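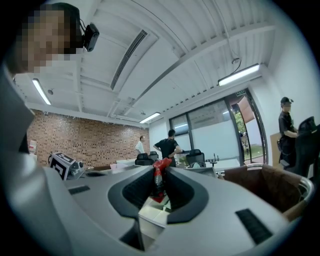
Urio is a concentrated surface cleaner for offices, break rooms and light workshops. It is sold as a bottle of concentrate and is mixed with tap water before use. Mixed to the standard strength it suits most hard surfaces that can be wiped with a damp cloth. Smooth molded plastic, such as the curved light gray housing in the photo, shows streaks more easily than most materials, so wring the cloth out well and wipe in one direction. Keep liquid away from narrow slots like the two black ones there. A leather-like pad in a metal frame should be cleaned with the weak mix only, and dried around the edges of the frame.

Support > Surface Care > Urio Concentrate > Section 6: Mixing and Daily Use

Search manuals Enter product or part name

Overview Mixing Refills Storage Contact

6.1 Before you start

Check that you have the following:

- one bottle of Urio concentrate (34 fl oz)
- one empty spray bottle, supplied with the starter kit
- one sheet of blank labels
- two or more Hulla cloths, or other lint-free cloths
- household gloves

The concentrate is blue and the mixed cleaner is pale blue. If the concentrate looks cloudy, stand the bottle in a warm room until it clears, then turn it over gently a few times. Do not shake it.

CAUTION: Do not mix Urio with bleach, descaler or any other cleaning product. Do not pour it into a bottle that has held another cleaner, even if the bottle has been rinsed.

CAUTION: Wear gloves when handling the concentrate. If it gets on your skin, rinse with plenty of water. If it gets in your eyes, rinse at once and follow the first aid steps on the bottle.

6.2 Mixing the standard strength

1. Stand the spray bottle on a level surface, close to a sink if possible.
2. Fill it to the lower line with cold tap water. Warm water makes the mix foam and the fill line becomes hard to read.
3. Add 2 capfuls of concentrate. Use the cap from the Urio bottle and fill it to the ring inside.
4. Top up with cold water to the upper line.
5. Fit the spray head and tighten it by hand.
6. Tip the bottle over and back slowly until the color is even.
7. Write the mixing date and the word STANDARD on a label and stick it on the bottle.

Note: Water goes in first. If the concentrate goes in first, the bottle will fill with foam before you reach the upper line.

6.3 Mixing the weak strength

Follow the steps in 6.2, but add one capful in step 3 and write WEAK on the label. Use the weak mix for painted wood, imitation leather, clear plastic and anything with a printed surface. Keep a separate spray bottle for it.

6.4 Testing a surface

1. Choose a spot that is out of sight, such as the underside or the back.
2. Dampen a corner of a cloth with the mixed cleaner and wipe the spot.
3. Wait until the spot is dry.
4. Look for dull patches, lifted color or a sticky feel. If you find any of these, rinse with plain water and do not use Urio on that surface.

Note: Light-colored finishes should be checked in daylight. Marks that are hard to see under office lighting are often plain next to a window.

6.5 Cleaning metal, glass and trays with compartments 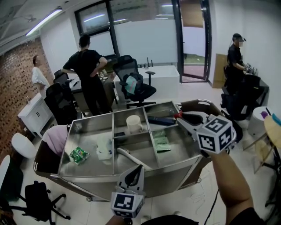 Photo: Trastton Workplace Supplies

1. Take everything out of the compartments before you begin. Cups, boxes and packets should not be sprayed or moved back until the surface is dry.
2. Shake or brush out crumbs and loose dirt. Grit left under a cloth will scratch brushed metal.
3. Spray the cleaner onto the cloth. Do not spray it straight into a compartment, where it will collect in the corners.
4. On brushed metal, wipe along the grain. Wiping across it leaves marks that look like smears.
5. Clean handles and rails next. These are touched most and often need a second wipe.
6. Go over any surface that will touch food or drink with a cloth and plain water.
7. Dry with a clean cloth. On glass, use a dry cloth that has not been used for anything else that day.

If a corner is sticky, lay a damp cloth over it for a few minutes and wipe again. Do not scrape with a blade or a metal scourer – both will leave lines in the finish. A wooden toothpick wrapped in a bit of cloth will reach into a tight corner.

CAUTION: Unplug any electrical item before wiping it. Do not let liquid run into vents, switches or sockets.

6.6 How long the mix keeps

Mixed cleaner keeps for 14 days. After that it will still smell the same but cleans less well. Pour what is left down the sink with running water, rinse the bottle and spray head, and mix a fresh batch.

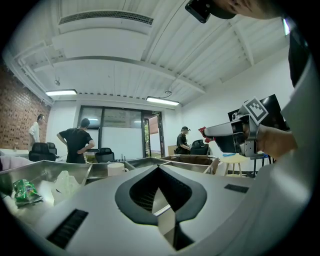
Can I top up a half-full spray bottle with fresh mix?

Empty the bottle and rinse it first. Adding fresh mix to old makes the date on the label wrong, and the strength drifts a little each time.

6.7 Storage

Keep the concentrate upright, with the cap on, in a cupboard away from food. It should not be allowed to freeze. In August, or in any hot spell, keep it away from windows and out of parked vehicles – heat softens the seal under the cap and the bottle may weep.

Wash cloths without fabric softener. Softener leaves a film that shows up on glass. Hulla cloths can go in a dryer on low heat.

6.8 Common problems

White film after drying. There is too much concentrate in the mix. Wipe with plain water and check the amount used in step 3.

Spray head drips or will not spray. Unscrew it, put the tube in a cup of warm water and pump until water comes through. If it still drips, order a new head from Starent. The threads match both sizes of spray bottle.

Cleaner dries before it can be wiped. The surface is warm. Let it cool, or work on a smaller area.

Mix has no color. The concentrate was left out or the bottle has been rinsed and filled with water only. Empty it and start again at 6.2.

Next: Section 7, Floors and Large Areas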